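Section 4. Your first week sharing a bench with the Ollden pair

If you have come straight from Section 3, your arms are bolted down, your cables are clipped, and you are probably itching to see the thing do some real sorting. Please give it the week. At our Grisbridge packing room we rushed this part the first time, and the people who had done that job by hand for years ended up standing at the far end of the room with their arms folded, and I can't say I blamed them.

4.1 Before anyone switches on

1. Sit down with the people who work the bench now and write out what they do, in their own words. Our list ran to 50 lines, and quite a few of them (turning a chipped piece face down so the next person spots it, for one) were not in any procedure we owned.

2. Mark each line as "arms," "person," or "both." Leave the doubtful ones as "both" for now. You can always move them later.

3. Tell everyone which shift the arms will run on and who will be standing with them. Put it on the wall as well, where the rota goes.

Note: The hours on the rota should stay as they are for the whole first week. People learn badly when they are worrying about their pay.

4.2 Teaching the pick

4. Clear the bench of finished stock and set out a handful of practice pieces. Small lettered toy blocks are grand for this -- they are cheap, and everyone can say "the blue one" without looking up a part number.

5. Open both grippers from the Kubiak panel and wait for the status lights to settle before you touch the pieces.

6. Run one arm at a time at the slow setting. Let the person who knows the job best choose the piece and the order. Zdenka Stojanovska ran ours, and she had the grip heights sorted before I had finished my coffee.

7. Repeat until you have 200 recorded picks. Ours took most of three afternoons, with breaks.

CAUTION: Keep hands and sleeves out of the space between the arms whenever the panel shows READY. An arm that is standing still may be about to move.
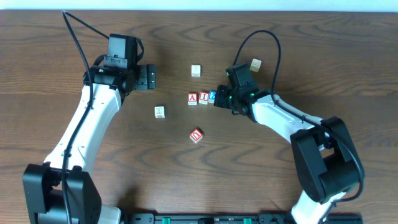 4.3 Handing over the dull part

8. Once the practice picks are coming out well, move over only the lines you marked "arms." In our case that was lifting and lining up, which had given more than one of us a sore wrist by December.

9. Give the checking to a named person each shift, and write it into their job sheet so that it counts as work. It takes a good eye and a fair bit of patience, and it ought to be paid that way.

10. Meet for ten minutes at the end of each shift and go back over the list. Expect some lines to travel from "arms" back to "person." We moved seven back, and the bench ran more smoothly for it.

Note: Anyone on the bench may press STOP, for any reason, and should never be asked to make up the lost time. Please say this out loud on the first morning, and again on the second.

For stopped arms and error 179, go to Section 6.

Last updated: December

Comments (3)

brosa_nightshift: We did step 1 at Brosa after the arms were already in. Do it before! We spent weeks finding out what we'd missed.

Marta K.: Does the slow setting stay on after a restart, or do I have to pick it again each time?

packer_lou: Printed 4.3 and took it to my supervisor. Checking is on my job sheet now, thank you.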